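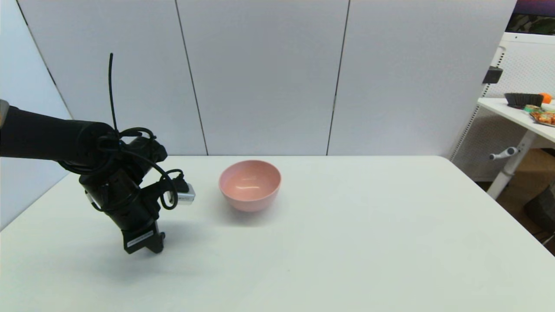

Which bowl for dough on a smooth table?
Asked by Awuor Wanyama

I started to make bread at home in May and I have a question about the bowl. My table has a plain white top, very smooth, and when I mix a stiff dough my bowl travels away from me. The one I use is the pink one, round and deep, and it gets narrow toward the base. I like it because flour does not jump out. But with one hand holding the spoon and the other holding the rim, I get tired in 4 minutes. Is it the shape that is wrong, or do I only need something under it? I looked at a Sineo bowl with a wide foot, but I would prefer not to buy another one. My kitchen is small and I have two bowls already.

3 answers

Heriberto Tapia
Put a damp dish towel under it. Fold it in four, so it is a thick square, and press the bowl down in the middle. The towel must be damp, not dripping, or it will slide on the water. I have done this for years with a bowl narrower than yours.

The narrow base makes it easier to tip, this is true, but for sliding I think the table matters more. If it still tips when you push against the side, make a ring from the towel — roll it long, join the ends — and sit the bowl inside the ring. Then you can even lean it toward you, and this is more comfortable for the wrist.

Also check your dough. If it is so stiff after the first minute, let it rest for 7 minutes under a plate and come back. The flour drinks the water and the spoon moves much easier.

Obadia Bakilana
buy a heavy one. ceramic. problem finished

Ohemaa Essien
I agree with Heriberto about the towel. I only want to add that you can stop using the bowl earlier. Mix until there is no dry flour at the bottom, then turn everything out on the table and knead there. A smooth top is good for this, you need very little flour and it cleans with a scraper. Wipe it first and let it dry.

For a soft dough, which is difficult to knead on the table, keep it in the bowl and fold it with a wet hand. Pull one side up, lay it over, turn the bowl a little, and again. In this case you want the bowl to turn, so take the towel away.

I had one of those silicone mats from Were and it was fine, but it collects crumbs and I went back to the towel.

Comment from Awuor Wanyama
Thank you all. I tried the ring on Wednesday and the bowl stayed in its place. I will try the rest of 7 minutes with the next bread. Does it work the same with whole wheat flour?

Comment from Heriberto Tapia
Whole wheat needs longer, give it 20 at least, and a spoon more of water.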